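Gallery: The Mixed Bin, Looked At Properly

October 11, 2026

I have been asked to say something nice about mixed bins. I'll try, but I came to this page as a doubter and I've not shifted much. A mixed bin is a box where small things of different kinds live together, and the people who sell them will tell you it saves space, saves walking and makes everyone quicker. Two of those claims are hard to check. The first can be checked with a tape measure, and I have done so.

We have used them at Postero for long enough that the argument ought to be over. It isn't. Half the building thinks one kind of thing to a box is the only decent way to live. The other half points at the shelf of boxes with a single item rolling about in each, and asks what exactly we are heating the room for.

The list that started all this ran to 193 kinds of small item, most of them packaged, many of them see-through, and a good few so light that they move when you put the bin down. The Henum catalogue says its dividers "adapt to any contents". I'd like to meet whoever tried them with contents. A divider adapts to things with flat sides. Give it a tube, a blister pack and something with a tapered end, and it leans over and becomes one more item in the bin.

Then there is the colour. Grey bins are sold as neutral, and against cardboard they are. Put clear packaging on a grey floor and you may stand there for some time. It gets worse with age: a new floor is dull and even, while an old one is scratched and smeared, and every scratch catches the light in much the same way as the edge of a clear plastic lid. I raised this two years running and was told that people get used to it. People do get used to it. They also pick up the wrong thing.

The bin at work, then. Matte grey sides, a scratched and cloudy floor, a pale panel in the left middle between the far compartment and the lower one, and a clear container with a white section lying against the left wall. Next to it is something small, shiny and partly see-through, and it makes my point about clear packaging better than I can.

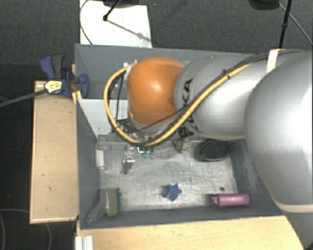
Should clear packages go in with everything else, or have a bin of their own?

Keep them apart if you have the shelf space. If you don't, put them with larger, darker items and give them one side of the bin to themselves, so that there is only one place to look.

I said I would be fair, so a word for the defence. Mixed bins do save shelf. When we merged the slow-moving lines we got back a whole run along the back wall, and it has stayed free apart from the kettle and a coil of strapping that has been there since the merge. For things that are asked for once in a blue moon, I can't think of a better arrangement, and I have tried.

They are also forgiving about size. A bin 600 mm long will take most of what we keep without anything standing on end, and standing things on end is how you get a row that looks tidy at nine o'clock and has gone over like dominoes by ten. Lay them flat. Put long things along the length of a wall. I don't care how much better it looks in the brochure with everything upright.

On dividers I remain where I was. The loose panel sold as an extra by Trosine is the least bad of the ones we have tried, mostly for being plain. It has no slots to snap and no clever feet. It does wander, though, and once it has wandered the two compartments are whatever size it likes. The product page calls this "flexible zoning". I call it a panel that has come loose, and I'd pay a bit more for one that stayed put.

Labels next, and here I'm less sure of myself. Trosine labels peel at the corners in a cold room. The Jacobs ones stay on, to the point where you will be scraping at them with your thumbnail long after the contents have changed. We settled on a card in a sleeve, which falls out. If you have found something better I would be pleased to hear it, as long as it isn't another label.

A few things I'd want to know before buying, none of which was on any sales sheet I was sent:

How the floor looks after a year. Ask to see an old one. The seller will offer you a new one, and you should ask again.

Whether the walls are straight or sloped. Sloped walls let the bins nest when empty, and they also let small flat things climb up the side and hide there. You lose some floor as well, which is never mentioned next to the figure for capacity.

What happens in the corners. Small items end up in corners. A square corner holds on to a flat packet in a way that has to be felt to be believed, and a rounded one gives it back.

How it sounds. I'm serious about this one. A hard floor with light plastic things on it makes a racket when the bin is moved, and if there are people working next to it all day they will start lining it with whatever is to hand. We have found bubble wrap, a tea towel and part of a carpet tile.

I'm also doubtful about the numbers that get thrown around. One leaflet promised that a merged store would handle 2000 picks a day with no more effort than before. Picks of what? By the time you have moved one packet to get at another, and put the first one back the right way up, you have handled two things to get one. I have yet to see a leaflet that counts it like that. Ours has never come near the promised figure, and I stopped writing it on the whiteboard in the spring.

As for keeping a mixed bin in order once it is full, my advice is to do less. Tip it out when the contents change, wipe the floor, put the big things in first. Don't rearrange it every evening. We went through a spell of that and the only result was that things were never where they had been left, which annoyed the people who had finally learned where to look.

So the merged bins stay on the slow shelf, and the fast lines keep their own boxes. The grey ones will be replaced as they crack, and I have asked for white. The answer so far is that white shows the dirt. Well, yes. I would like to see the dirt.

More from the storage pages
Dividers we sent back
Nesting bins and the space they don't save
Card sleeves, clips and other label trouble
Is a deeper shelf worth having?
Corners: round or square
Gallery: the back wall before the merge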